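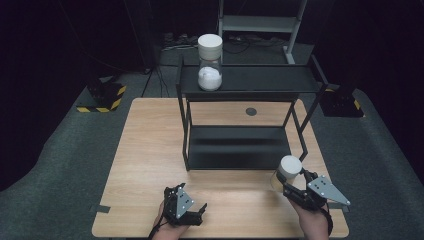
Salt and granulated sugar keep for years if they stay dry, and most caking in a home kitchen comes from how the jar is filled and where it stands. Screw-top glass is the simplest container for either one. On a two-tier rack like this black metal one, the jar goes on the upper shelf, where the level of the white grains can be read through the glass without lifting the lid. Half full is a good working level for a jar in daily use. The rest of the supply stays sealed in its bag.

What you need

A clear glass jar with a screw lid, nearly 25 ounces
A wide funnel
A dry cloth
A baking sheet
A label and a pencil

Preparing the jar

1. Wash the jar and lid in hot water with dish soap. Rinse twice.
2. Dry both with the cloth, then leave them open on the counter overnight. Water held in the lid threads is the usual cause of a hard ring under the neck.
3. Check the rim with a fingertip. Discard the jar if you feel a chip.

Filling

1. Set the jar on a level surface and seat the funnel in the neck.
2. Pour slowly and stop at the halfway point. Do not tap the jar to settle the contents – tapping packs fine grains and makes them harder to scoop.
3. Wipe the rim and threads with a dry corner of the cloth.
4. Screw the lid down until it stops, then label it. Salt and sugar look alike through glass.

Placement

Keep the jar at least 14 inches from the kettle and the stove. Set it well in from the shelf edge, with enough clearance above to take the lid off in place. Use the lower tier for flat items such as trays or packets.

If the contents have caked

Break up salt with the handle of a wooden spoon, spread it on the baking sheet and dry it in a 200 °F oven for 25 minutes. Cool completely before refilling. Do not oven-dry sugar this way; crush it in a sealed bag with a rolling pin and sift out the lumps.

Haiyan Su
Updated Friday, September 28, 2018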